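Stop choosing grippers by payload

Most gripper comparisons lead with payload and stroke. On our bench at Foston neither figure decided anything. We ran the Tusura and the Ustton for 600 cycles each on the same crockery task, and both had force to spare. What separated them was cable routing and the bulk of the housing - two things the data sheets leave out. The Ustton lost 63 cycles to cable snags alone.

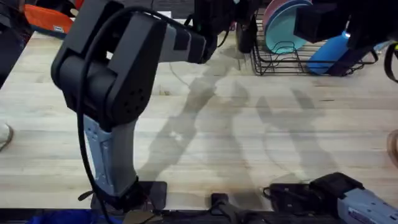 Two-arm bench with plates in the wire rack.

I would take a slimmer housing over a stronger grip, and pay more for it. Suppliers should print a wrist clearance figure.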